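My daughter's robotics club meets in what used to be the typing room, and I have sat in the back of it often enough this year to have an opinion. The opinion is that we are asking the wrong thing of these kids, and we are calling it engineering.

The team is called Lagman. There are 28 kids on the list. The spring challenge, run by an outfit named Tastar, is table clearing. A machine is supposed to learn to pick up a cup, move a plate, and wipe what got left behind. The kids don't program it in any way I would recognize. They take a hand-held gripper with a camera on it, do the chore themselves, and the recording goes into a pile. When the pile is big enough, software from a company called Relosico chews on it and a robot at the final is meant to do the same thing.

By the first week of March the pile stood at 2,073 recordings. I know the number because it was on the whiteboard, underlined, and because the kids cheered when it passed two thousand. I did not cheer. I have watched a lot of those recordings get made. Squeeze, lift, put down, open, again. A kid does 33 of them and hands the gripper to the next kid. I worked one summer on a packing line and I know what that looks like.

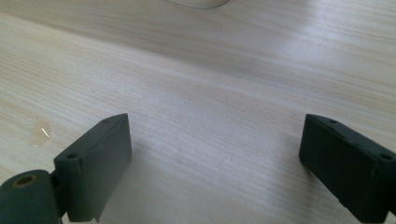 MILLBROOK, March 16, 2021

The fingers stand wide open over bare table, and off to the left there is a small yellowish wet spot. A person with a rag would not think twice about it. For the club it has been the subject of two full meetings, and I will admit those were the best two meetings I sat through. Does a spot that size count as a spill? Can the camera even tell it from the shine of the ceiling lights on the wood? One boy said the glare and the liquid were the same problem. A girl who hardly ever talks said no, they weren't, and went up to the board to draw why. For half an hour they were arguing about how you know what you are looking at.

Then it was back to the pile.

Irja Lahtinen, who coaches the team, thinks I'm being unfair. She says the repetition teaches patience and that real labs work the same way. Maybe they do. But people in real labs get paid, and they get to decide what the question is. Our kids got the question in a PDF, along with the Flilier kit we held a bake sale to buy.

I don't want the club shut down. My kid likes it, and she has learned to solder, sort of. I would like somebody to show me what a ninth grader knows after recording number two thousand that she didn't know after number fifty. I asked that at the parents' night and was told the team had a good shot at regionals – which was an answer to some other question.

Cut the recordings by half. Give that time to the whiteboard. If the robot at the final leaves a puddle on the table, I can live with it.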